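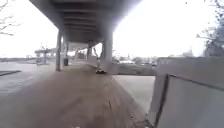
A covered path runs beneath the concrete deck, with support columns set along its length.

Shade Returns to the Planning Agenda

Towns have always made room for people on foot, though seldom with much thought for the hours between noon and late afternoon in summer. A new review from the Kurnwood Institute for Public Space argues that shelter from sun and rain should be planned with the same care as lighting, drainage and seating. The review, released on 16 April 2021, draws on site visits in Sisholm and Nunisitz and on interviews with residents who make most of their daily trips without a car.

The idea is an old one. A market ordinance adopted in Sisholm in 1393 required stallholders to keep a covered way open along the north side of the square, wide enough for two people carrying baskets to pass. The rule was renewed several times and shaped the arcades that remain in daily use. Later districts, laid out for faster traffic, had no such provision.

"We inherited a good habit and let it lapse," said Dwayne Zamora, who directed the review. "Older residents told us that they plan a trip to the pharmacy by the shade available on each side of the street. Planning documents rarely record that kind of knowledge."

The institute studied 30 walking routes between homes and common destinations such as clinics, schools and bus stops. On 15 of them, a person leaving home at midday in July would find no continuous shelter longer than a single shop awning. Only six offered cover for most of the distance. The remaining routes fell in between, often with long exposed stretches at crossings, where people must stand still and wait. 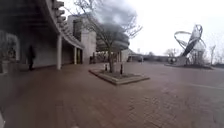

Trees remain the preferred answer where soil and water allow. They cool the air as well as the ground, and residents speak of them with affection. A young tree, however, may need decades to shade a sidewalk, and many central streets have pipes and cables where roots would go. In those places the review recommends deeper building overhangs, fabric canopies in the warm months, and better use of covered ground that already exists.

Cost was a frequent concern among the officials consulted. The review advises towns to begin with bus stops and crossings and to add shelter whenever a street is opened for other work. Nunisitz has followed this course on Okafor Street, where new canopies were installed during the replacement of a water main. Shopkeepers there had asked for them repeatedly - the first written request dates from a February meeting nine years earlier.

Maintenance receives a chapter of its own. Gutters must be cleared, fabric must be taken down before winter, and lighting beneath any permanent cover must be kept in good order after dark. The institute asks that each town name one office responsible for these tasks. Sisholm has assigned them to its streets department, and Nunisitz is expected to decide when its next budget is adopted.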